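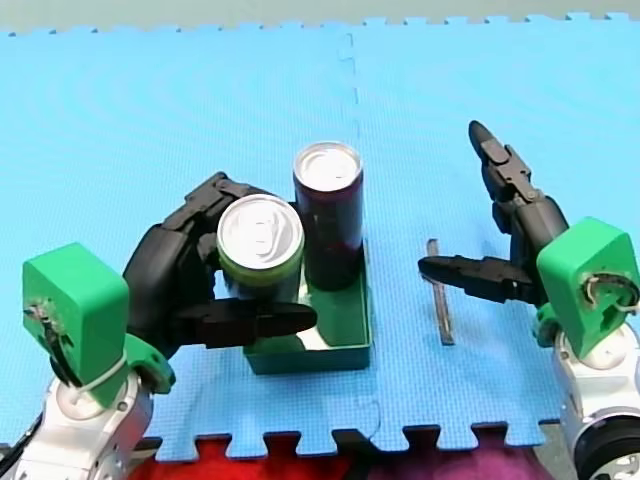 1/ Wodden ferry thread, seeing as my phone is at 43 per cent and I've got nowhere to be (well, I do, but clearly not tonight)

2/ Fog rolled in just after the 5.40 was meant to go. They've closed the boat ramp and the whole queue is backed up past the servo. I can see one set of tail lights and that's my lot.

3/ A bloke in hi-vis came along the line of cars and said "might be an hour, might be the morning". Cheers mate!

4/ For anyone asking about the long way via Yazzie, don't. Hazel Marchetti tried it and there's a truck jackknifed at the bottom of the range, both lanes shut. She's turned back and is now behind me. Hi Hazel

5/ We did this exact thing in July and got told there'd be text alerts by summer. I signed up. I've had two texts, both saying the service was running normally, and one of those came through while I was parked here tonight

6/ 4,000 people live on our side of the water and we've got two boats, one of which is up on the slip till who knows when. Just saying.

7/ Dinner is half a bag of salt and vinegar chips and a warm mandarin from the glovebox. The family in the ute ahead have a thermos and I'm trying not to stare

8/ Movement!! Engines starting up the front

9/ False alarm, someone was cold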